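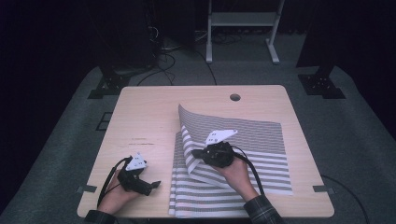

Striped cloth on the table, Thursday.

The tenancy tribunal ruling in the Urrego Court case came out this afternoon. I've read all of it, so a few posts on what it says.

Background first. Eyerusalem Fikre and 17 other leaseholders challenged a service charge bill from their managing agent, Pristuvo. The bill was for new entry doors and a lift refit.

The main question was consultation. The agent had to give them 30 days to comment on the works. The letters went out with 20.

Pristuvo said the short notice made no difference, as no one had objected in the earlier round. The judge, Ebuka Adeyemi, didn't accept that. He says the earlier round was for a different contractor and a different price.

So the charge is capped at £250 per flat for the door works. The lift is dealt with separately, and there the leaseholders lost. Paragraph 90 onwards if you want the reasoning.

I think the lift part is right, for what it's worth. The old one had failed two inspections and the lease is clear that repairs are recoverable.

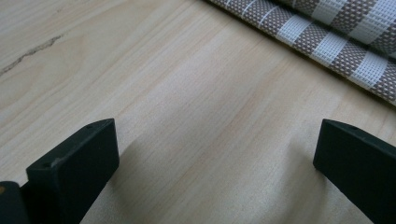
Wood grain, close up.

Costs: each side pays its own. Jonalyn Mercado, for the leaseholders, asked for an order stopping Pristuvo from adding its legal fees to next year's bill. She got it.

Pristuvo has 28 days to ask for permission to appeal. Its barrister, Junhao Qiu, told the hearing in December that they would consider it if the cap was applied.

Someone asked if this helps people in other blocks. Not directly. It doesn't bind other panels, but you can show it to them. Check the dates on your own letters first.

Will post again if there's an appeal.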